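Notebook, suturing bench, 09/06/2026
Thread tracking and handover timing, pad run on the Dulari build
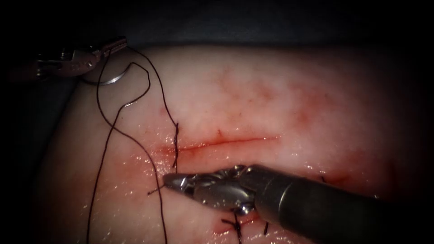 Setup

Same two-arm configuration as last week. Left arm has the needle, right arm waits low by the wound and goes for the thread. Running the Quan planner from the main branch with Yusri's patch for the jaw angle offset. Camera is fixed, exposure locked. Larasati at the console, me on logs.

Perception

Needle fit is fine as long as the arc stays clear of the jaws. Thread is the weak part. With a big crossing loop in the upper left, the tracer reaches the crossing and sometimes leaves on the wrong strand. It then reports the strand going down to the bottom of the view as the one entering tissue. Replayed 200 logged views through the tracer offline and got 20 wrong exits, all at crossings.

Second problem is glare. Highlights on the pad break the thread mask into pieces and the joiner bridges gaps it should leave alone. Raised the minimum segment length to 60 pixels. That cleaned up the speckle but also dropped short tails, and the right arm needs the tail. Put it back and added a separate pass for short segments near the tip of the right tool.

Old stitch ends below the wound are still candidates in that pass. Benedetta suggests masking anything inside the region of a stitch already marked complete. Trying that next. Watch the case where the live tail lies close to a finished knot.

Control

Right arm hover height over the pad is set in config, not from the surface estimate. Works in the middle, but the pad curves away at the top and right. Endang to wire in the depth value.

Handover wait is still a fixed timer. Want it to trigger on tail confidence instead. Huguette has a draft of the state machine on the Plurnley branch, not merged.

To do

Crossing test set: pull from log 3,486 onward, label strand order by hand.
Rerun tracer with stitch mask on and off, same seed.
Ask Yusri whether the jaw offset applies to both tools or only the needle driver.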